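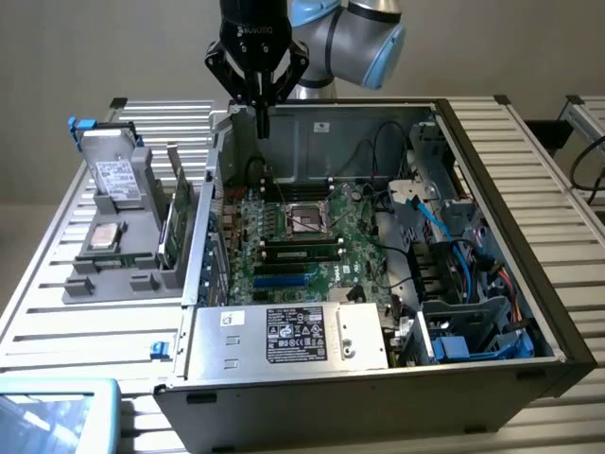 ## November 12, 2019

Spent the morning on the shared support mailbox. Gonex sent three messages overnight, all with the same subject line, and the routing rule filed them under Newsletters. The rule matched on the footer text their mail server started adding in May. Removed the footer condition and put sender domain first in the order. Sent four test messages from outside; all four landed in the Priority folder inside a minute.

The alert script is a separate matter. It polls every 10 minutes and sends a text if anything in Priority is older than 40 minutes with no owner. Last night it sent nothing, as the messages never reached Priority. Added a second check on total unassigned mail, whatever the folder. Threshold is 51 for now, which is one more than the highest count in the log for a normal Monday. Will lower it if the log supports that.

Essam Ouazzani wants the on-call phone to ring for every message from Jekon. I said no for now. Jekon has a monitoring tool that copies us on each disk warning, and the phone would be useless by midnight. He agreed to a filter on the ticket prefix — to be written tomorrow, by me apparently.

Exported the old tickets for the Gaber migration after lunch. The export stops at 3000 rows without any error. Split it by quarter and it ran clean. Two attachments have file names with a slash in them and the importer rejects both. Renamed by hand, noted in the runbook.
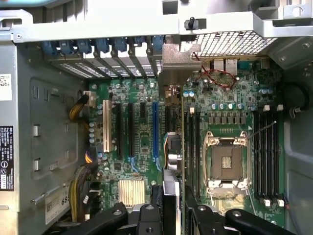 *Socket side of the board, no processor installed.*

Call with Teodoro Tlapale on the Samamwood renewal. They want a four-hour response on weekends written into the contract. Current wording says "next business day" in section two and "same day" in the appendix. He will ask them which one they think they signed. I am not drafting anything until he has that in writing.

Remaining:

- Jekon prefix filter
- Delete the old footer rule from the backup profile — still active there
- Reply to Gonex with the time their first message arrived and the time we read it
- Rotate the mailbox password, overdue

Left at six. Phone is with Essam until Thursday.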